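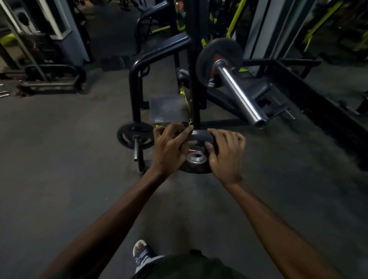
Courses > Politics and Land > Autumn term > Handout 2

Handout 2: Being asked, and being told. Consultation with Indigenous communities

Posted Aug 26, 2019 by the Politics and Land teaching team

Welcome back, and thank you for all the good questions at the end of the first lecture, several of which I have shamelessly stolen for this one. These notes follow the lecture fairly closely, though I wander a bit when I talk and I have tried to put the wanderings back in order. Please read them before the seminar, and do scribble on them. If you missed the first handout (on treaties and what they leave out) you can still follow this one, but go back to it when you have an hour, as we shall lean on it later in the term.

1. What we mean by consultation

In everyday speech we say we have consulted somebody when we have asked what they think. I consult my neighbour before I cut the hedge, and if she hates the idea I may well cut it anyway, though with a guilty conscience. Governments use the word in that loose way too, and a great many arguments about land come down to one side using the loose meaning while the other has something much firmer in mind.

It helps to picture a line with four stopping places on it. At one end is notice: a letter, a poster, a paragraph in the local paper saying that a road will be built. Next comes comment, where people may write in or stand up at a meeting, and someone takes a note. After that comes negotiation, where the plan itself is open to change and both sides can put things on the table. At the far end is consent, where the plan does not go ahead unless the community agrees to it.

Most legal systems that recognise a duty to consult put it somewhere between comment and negotiation, and let it slide up or down depending on how strong the community's claim is and how much harm the project might do. So a small repair to an existing track might need little more than a letter and a proper reply, while flooding a valley where people fish and bury their dead ought to need a very great deal more. You will meet the phrase "free, prior and informed consent" in nearly everything you read this term. Take the words one at a time. Free means nobody is being leaned on. Prior means before the decision, and before the contracts are signed. Informed means that people have been given what they need to judge the thing, in a language they use, with time to read it.

Each of those words has been argued over at enormous length, and I won't pretend that we can settle them in one session!

2. Our running case: the Stivside road

We shall use the same case for the next few weeks so that you get to know it properly. The Stivside road was a plan to carry ore from a mine on the high ground down to the harbour at Ostholm, where the regional government sits. The shortest route crossed the grazing and fishing land of the people of Pladen, a community of 2,000 with a council of its own and an old agreement with the government about the use of the river.

The regional government wrote to the Pladen council in March. With the letter came a report of 247 pages, in the government's language only, with maps folded into the back. The council was given 16 days to reply. It asked for longer, and it asked for a version that its older members could read, these being the very people who knew which crossings flooded and where the animals went in a late spring. The government replied that the dates had been set by the funding rules and that a summary could be had on request.

A public meeting was then held in Ostholm, which sounds generous until you look at the map and see that getting there from Pladen meant a ferry and then a long drive. Those who did come spoke well and at length. Their words were boiled down into a table in the final report, with a column headed "Concern" and another headed "Response", and I should like you to look very closely at that table (it's in your reading pack, right after the maps). Again and again the response is "Noted".

The road was approved on the route first proposed. The council went to court.

3. What the court was asked

The question was a narrow one, and students often find this disappointing. The court was never asked whether the road was a good idea, nor who owned the land. It was asked whether the government had done what it was bound to do before deciding. A case of this kind is about the manner of the decision, and a community can win it and still see the road built a few years on, after a better round of meetings.

The council made 2 main points. The first was that the time and the form of the report had made a proper answer impossible. The second was that the government's officials had come to the meeting with no power to change anything: they could listen and write things down, and that was all. If those in the room cannot move the line on the map by so much as a field's width, the council said, then nobody with authority has taken part in the talks at all.

The government's lawyers answered that the council had, after all, replied; that the reply had been read; and that a duty to consult is no duty to agree. That last point is correct as far as it goes, and you should be ready to meet it in the seminar. It is the strongest card on that side. The trouble is that it can be played over almost any failing, and the court said as much.

The judgment went for the council on the second point and was rather cool about the first. The judges thought the time was short but might have been enough had there been real talks afterwards. They sent the decision back to be made again. I find the reasoning on time a little thin, and I'll be glad to hear from anyone who wants to defend it.

4. Who speaks for a community?

We ran out of time for this in the lecture, so I'm giving it more space on paper. So far we have talked about "the council" and "the people of Pladen" as if they were one and the same. In any community you'll find people who disagree, and land questions bring those disagreements up like stones after a frost. Some families in Pladen wanted the road. It would have cut the journey to the hospital, and there was talk of jobs. Others felt that the elected council, which had been set up under a law written in the capital, had no business speaking about the river at all, this being a matter for the older fishing families.

A government faced with this can behave well or badly. It can take the trouble to learn how decisions are made there and follow that, even where it's slow. Or it can go looking for the friendliest voice and call that consultation. Please be careful here in your essays, though. It is easy to slide from "the community was divided" to "so nobody needed to be asked", and you will find that slide in plenty of official writing. Division within Parliament has never been thought a reason for ignoring Parliament.

5. A word on comparison

Some of you have asked about other places. The reading pack includes a short paper from the Cáceres workshop, which sets several consultation disputes side by side. It's useful on how often the same complaints turn up (late notice, far-off meetings, officials without power). Treat its general claims with some caution, as the cases were picked by the people taking part and the quiet successes rarely get written up. I do like its closing section on translation very much, and it's only a few pages, so there is really no excuse!

6. For the seminar

Please bring the "Concern" and "Response" table, marked up. Choose one row and rewrite the response as you think a government acting in good faith would have written it. You'll need to decide what could have been offered and who would have had to sign it off, which is harder than it sounds. Then read the part of the judgment on time and come with a view.

We'll start with the rows on the river crossings, so if you can't decide which to pick, pick one of those.

Reading for this week: the judgment (the first half will do), the council's letter in reply, and the Cáceres paper. Optional: the full report on the Stivside route, of which there is a copy on the short loan shelf. It's heavy going, but do at least try the first chapter with a clock beside you, and see how far you get.

Essay titles go up after the next lecture. Questions about the reading are best asked in the seminar, where everyone gets the benefit, but my door is open if something has you properly stuck.

Shares: 16 | Comments: 2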